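Workshop tips: setting up a desk for trying out robot hands

I've spent most of May swapping grippers and hands on and off the same arm, and I've made every mistake going, so these are the things I now do before I plug anything in. Some of it is plain housekeeping. You'd be amazed how far plain housekeeping gets you!

Pick one fiddly job and stick with it. Ours is a pretend till: cards, paper money and a divided tray. I started out with blocks and cups like everybody else, and every gripper we tried could manage those, so I learnt nothing. A flat card lying on a hard desk sorts them out in minutes. The Kelilier two-finger gripper pushed ours along like a curling stone until it dropped off the edge (put a strip of masking tape down for it to bump against, it helps a lot).

Start with the card already in the hand. Picking up and putting down are two separate problems, and if you test them together you'll never know which one let you down. Do your putting-down tries first, then go back to the picking up.

Tidy the wrist cable. Leave a generous loop and turn the wrist all the way both directions by hand, power off, before you fasten anything. I use hook-and-loop ties now, after snipping through one too many zip ties with the good side cutters.

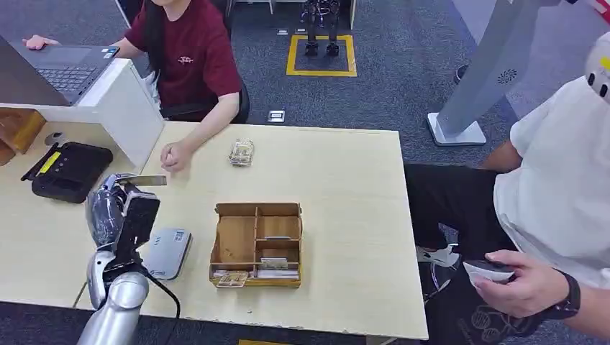
Sigita Mockus wrote in to say that she'd swap the tray before she'd swap the hand. Deep compartments are what catch the fingertips, she reckons, and a bit of folded felt in the bottom raises the cards enough that even her old Wuriten gripper can drop them in neatly. I tried it the same evening and she's right, though the felt does shed.

Back to my own list. Let whoever is holding the controller sit down. Standing up you lean and wobble, and it all comes out in the arm. Keep the laptop up on a shelf or a box too, well out of the way of elbows.

Fingers or pincers? I go back and forth. A hand with several fingers holds a card at a nicer angle, but it takes far longer to set up, and the Tendutari software wanted 90 seconds to wake up every single time. For plain sorting I'd still buy the simple gripper and spend what's left on a decent wrist camera.

Do 3 goes with each hand before you write anything down, as the first is always rubbish. Wipe the fingertips with a damp cloth between hands and let them dry. Dusty rubber will make a good gripper look like a bad one.

Label your power supplies! Two of mine have the same plug and very different ideas about voltage. White paint pen, big letters, both ends of the lead.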